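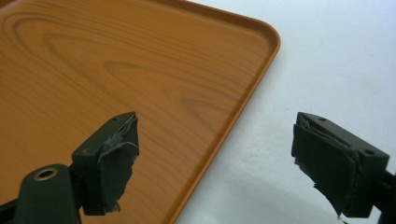 1. 집게 손은 어떻게 생겼을까

로봇 교실 Clernora 반에서는 손에 들고 쓰는 집게로 물건 잡기를 연습합니다. 사람이 집게를 들고 움직이면 카메라가 집게 끝을 찍습니다. 컴퓨터는 그 영상을 보고 물건 잡는 동작을 배웁니다.

집게 손가락은 두 개이고 서로 마주 봅니다. 색은 짙은 초록색입니다. 손가락 윗면에는 작고 둥근 구멍이 두 개씩 있습니다. 안쪽 면에는 짙은 회색 천 같은 테이프가 감겨 있는데, 가장자리가 닳아서 실이 조금 나와 있습니다.

2. 안쪽 면에 테이프를 붙이는 까닭

매끈한 것끼리 맞닿으면 잘 미끄러집니다. 미끄러지지 않게 버티는 힘을 마찰력이라고 합니다. 양말을 신고 마루를 걸을 때와 운동화를 신고 걸을 때를 비교해 보세요. 발바닥에 닿는 재료가 바뀌면 마찰력도 바뀝니다.

집게도 같습니다. 표면이 거친 재료를 붙이면 약한 힘으로도 물건을 붙들 수 있습니다. 힘을 너무 세게 주면 얇은 물건은 휘거나 깨집니다.

테이프는 쓰면 닳습니다. 우리 반의 Toàn Đặng은 연습 200번마다 테이프 상태를 공책에 적습니다. 적을 것은 날짜, 들뜬 곳, 찢어진 곳입니다. 들뜬 곳이 손가락 너비의 절반을 넘으면 새 테이프로 갈아 붙입니다.

3. 쟁반의 테두리 잡기

이번 과제의 물건은 나뭇결무늬 쟁반입니다. 쟁반은 넓어서 양쪽 끝을 한꺼번에 잡을 수 없습니다. 그래서 위로 올라온 테두리를 잡습니다. 순서는 다음과 같습니다.

가. 집게를 벌린 채 쟁반 모서리 쪽으로 가져갑니다.
나. 한 손가락은 쟁반 안쪽 위에, 다른 손가락은 쟁반 바깥쪽 바닥 위에 둡니다. 테두리가 두 손가락 사이를 지나가야 합니다.
다. 집게를 천천히 내립니다. 손가락 끝이 책상을 누르면 멈추고 조금 올립니다.
라. 손가락을 오므립니다. 테두리가 두 손가락에 모두 닿았는지 봅니다.
마. 쟁반을 조금만 끌어당깁니다. 들어 올리지는 않습니다.

둥근 모서리는 곧은 변보다 잡기 어렵습니다. 납작한 손가락 면과 굽은 테두리는 닿는 넓이가 작기 때문입니다. 나 단계에서 집게를 조금씩 돌려 방향을 맞추세요.

4. 연습 기록은 얼마나 필요할까

한 번 잡는 동작을 기록 한 개로 셉니다. 과제의 첫 목표는 1,000개였습니다. 2025년 4월 18일까지 두 모둠이 모은 기록은 모두 2,551개입니다. 그중 1,879개를 학습에 쓰기로 했습니다. 나머지는 손가락이 화면에서 벗어났거나, 시작 표시를 누르지 않은 기록입니다.

기록을 고르는 일은 Nhi Đỗ의 모둠이 맡았습니다. 실패한 동작도 따로 모아 둡니다. 어떤 방향에서 자주 미끄러지는지 찾을 때 필요합니다.

5. 낱말 풀이

마찰력: 맞닿은 두 면이 서로 미끄러지지 않게 버티는 힘.
회전축: 물체가 돌 때 중심이 되는 곳. 문의 경첩에도 있습니다.
학습 데이터: 컴퓨터가 규칙을 배울 때 쓰는 기록.

6. 집에서 해 보기

준비물은 나무젓가락 한 벌, 고무줄 두 개, 플라스틱 뚜껑 한 개입니다. 젓가락으로 뚜껑의 테두리를 집어 한 뼘 끌어 봅니다. 다음에는 젓가락 끝에 고무줄을 감고 똑같이 해 봅니다. 각각 열 번씩 하고 놓친 횟수를 표에 적으세요. 둥근 뚜껑과 네모난 뚜껑이 모두 있으면 표를 두 개 만듭니다. 표는 다음 시간에 가져옵니다.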